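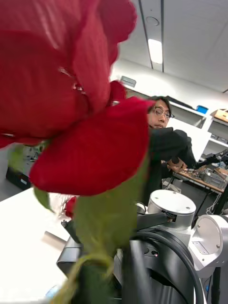
Outer petals curling back on a red rose - remove them or leave them?

Posted in Cut Flowers and Houseplants, 2020-01-20

I bought a bunch of red roses from the flower counter at Morelli and I would like them to last as long as possible. The one in the photo is the biggest. The outer petals curl outward and one of them hangs down a good way below the rest. The color is a deep crimson and the petals look like velvet, so I don't want to spoil it.

My questions are these. Should the outer petals come off, or does that make the flower open faster? Also, how much stem should I cut? The stems were 15 inches long when I got them and my vase is fairly short. I have a packet of Herkura flower food but the directions are printed for a bigger vase than mine. The apartment is heated and the table I want to use is next to a radiator, though I could move them to the hallway.

I had roses from the garden in August and those dropped everything in three days, so I may be doing something wrong in general.

Posted by birnamham_balcony
3 replies

windowbox40

The outer ones are called guard petals. Growers leave them on to protect the bud in shipping, and they are often a bit darker or creased compared to the inside. You can take off one or two if they bother you. Hold the flower just under the head, take the petal near its base and ease it sideways until it comes away. Don't pull straight down or you can loosen the ones next to it.

Curling by itself is normal. Plenty of red varieties roll their outer petals back when they open. What you want to check is the base of the bloom. Squeeze it gently where the petals meet the green part. If it feels firm, the rose has days left. If it is soft, it is already old and removing petals won't change much.

I would leave the low one unless it is brown or torn. On a large bloom the shape looks odd with one side missing.

For the stems, cut at an angle with a sharp knife or clean pruners, an inch to start with, then more until they suit the vase. Take off any leaves that would sit under the water. Leave the small green sepals under the flower alone, they do no harm.

Rimine Road Gardener

Move them away from the radiator. That is most of your problem right there. Hallway at night, table during the day if you want to look at them.

I never bother with flower food, just a penny in the water. Mine last 13 days.

tallvase

The penny doesn't do anything that I have ever noticed, and I tried it side by side with plain water. Use the packet. Go by the amount of water printed on the back and scale it down. If the packet is meant for 40 ounces and your vase takes half of that, use half the powder and fold the rest over for when you change the water. Too much is worse than too little - the leaves go yellow at the edges.

Other things that helped me:

Wash the vase with dish soap first, even if it looks clean.

Change the water every two days and cut a little more off the stems each time.

Keep them away from the fruit bowl. Apples and bananas make some flowers drop early.

If a head droops, recut the stem and lay the whole rose in a sink of cool water for an hour. It doesn't always work but I have saved a few that way.

Garden roses in August are a different matter. They are usually cut when they are already open and the heat finishes them. Next summer cut them early in the morning, when the bud has only started to loosen, and put them straight into a bucket.

birnamham_balcony

Thanks. I squeezed the base and it is firm, so I'm leaving the petals on. Stems are cut and the vase is in the hallway. I will try the half packet.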